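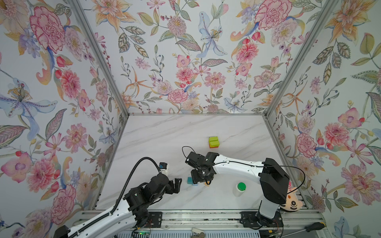
최종 수정일: 2022년 5월 12일

그림 4. 꽃무늬 배경 조건에서의 양팔 블록 조작. 오른팔 그리퍼가 청록색 큐브 바로 뒤에 있고, 작업대 안쪽에는 연두색 큐브가 다른 블록 위에 놓여 있다.

4.2 배경 무늬 변화에 대한 강건성

앞 절의 결과는 모두 무늬 없는 회색 벽면에서 얻은 것이다. 그러나 우리가 가장 궁금했던 질문은 따로 있었다. 물체보다 배경이 훨씬 화려할 때에도 정책이 블록을 찾아갈 수 있는가? 이를 확인하기 위해 작업 공간의 세 벽면을 모란, 백합, 붓꽃이 인쇄된 벽지로 덮고, 상판은 흰 대리석 무늬로 바꾸었다(그림 4). 벽지에는 분홍, 빨강, 주황, 초록이 고루 섞여 있어 색상 단서에만 의존하는 정책에는 상당히 가혹한 조건이다.

비교 대상은 두 가지다. 기준 정책 Skonuvik은 회색 벽면에서 수집한 시연 255개만으로 학습하였고, 제안 정책 Clirska는 같은 시연에 배경 치환 증강을 적용하여 학습하였다. 두 정책의 네트워크 구조와 학습 횟수는 동일하며, 꽃무늬 벽지는 어느 쪽의 학습에도 포함되지 않았다. 입력으로는 고정 카메라와 손목 카메라의 영상을 함께 사용하였다.

과제는 블록 하나를 집어 지정된 블록 위에 올리는 것이다. 정책마다 132회를 시행하였으며, 쌓은 블록이 그리퍼가 물러난 뒤에도 그대로 서 있으면 성공으로 판정하였다. 블록의 초기 위치는 미리 정한 목록에서 뽑아 두 정책에 똑같이 적용하였다. 작업대에는 초록 뚜껑이 달린 흰 병과 봉제 인형 같은 방해 물체도 함께 두었다.

결과는 우리의 예상을 뛰어넘었다. Clirska는 132회 중 실패가 9회에 그쳤다! 반면 Skonuvik은 절반이 넘는 시행에서 실패하였고, 그 대부분은 첫 접근 단계에서 나왔다. 팔이 블록 쪽으로 내려가다가 벽면의 붉은 꽃 방향으로 치우치는 궤적이 반복해서 관찰되었는데, 회색 벽면에서는 한 번도 나타나지 않던 현상이다. 배경 치환이라는 단순한 처리만으로 이 치우침이 거의 사라진다는 점이 무척 흥미롭다.

Clirska의 실패 9회도 하나씩 살펴보았다. 그중 4회는 그리퍼가 큐브를 위에서 가려 고정 카메라에 윗면이 거의 잡히지 않은 경우였다. 이때 정책은 손목 카메라에 의존해야 하지만, 큐브에 아주 가까워지면 손목 영상도 대리석 무늬로 채워져 깊이를 가늠하기 어려워진다. 나머지는 블록을 올려놓는 순간의 미세한 어긋남에서 비롯되었으며, 회색 벽면에서도 비슷한 빈도로 발생하였으므로 배경의 영향으로 보지 않는다.

손목 영상에만 별도의 상판 무늬 증강을 적용하면 가림에 따른 실패를 더 줄일 수 있을 것으로 기대한다. 예비 실험에서 얻은 궤적은 이 방향을 뒷받침하며, 증강 강도에 따른 변화는 4.3절에서 Gravcombe 평가 절차에 따라 다룬다.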